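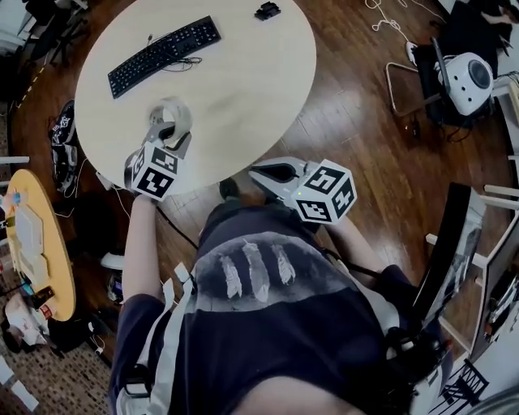
Unit 4: Music in Congregational Worship
Instructor: Asif Yousafzai

4.1 Purpose of the unit
Students will examine how a congregation chooses its songs and how those choices relate to the sermon and the readings.

4.2 Key terms
Call and response: a leader sings a line and the congregation answers.
Doxology: a short hymn of praise, often sung at the offering.
Metrical psalm: a psalm put into verse so that it fits a regular tune.

4.3 Reading
Mengal, chapters 1 and 2. The section on lining out will be discussed in class. Students without a copy may use the one on reserve in the Flakham Reading Room.

4.4 Written work
Plan the music for one service of 60 minutes. List each song, its place in the order of service, and the Scripture passage it supports. The plan is marked out of 50 and is due in November. Late plans lose 10 marks.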